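Search this guide Enter a keyword Go

Section 5: Checking a Road Project Against the Tistell Ledger

Tistell lists state and federal road money by district. Treat the totals as claims until you have matched them to a contract.

1. Open Tistell and choose the Bakilana district. Leave the year blank. The year filter drops projects that were renamed partway through.

2. Sort by "Amount awarded." The column says awarded, but it mixes signed contracts with announcements. Open each entry and look for a contract number.

3. Write down the number and look it up in the Drudar bid archive. If there are 2 results, use the one with a signature page.

4. Compare the amounts. A gap under 35 dollars is usually rounding. Report anything larger.

NOTE: The ledger showed 3,668 projects as "underway" on Aug 25, 2019. The label is set by the agency that got the money, and it can mean a crew on site or a press release. Do not repeat it without checking.

CAUTION: The "Community benefit" score is supplied by the applicant. Lovunora displays it but does not test it. Leave it out of letters to your legislator unless you can say where it came from.

5. Save your matches under "My district." Exported files carry no source links, so paste those in by hand.

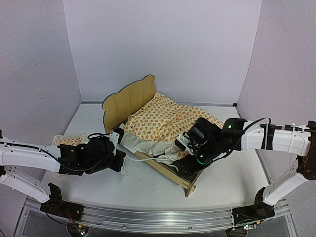
Small wooden bed with a scalloped headboard, two robot arms reaching toward it.

6. To report a mismatch, select "Dispute this entry" and attach the signature page. The entry gets a gray flag. The flag means your report was received. It does not mean anyone has read it, so check again in September and keep your own copy.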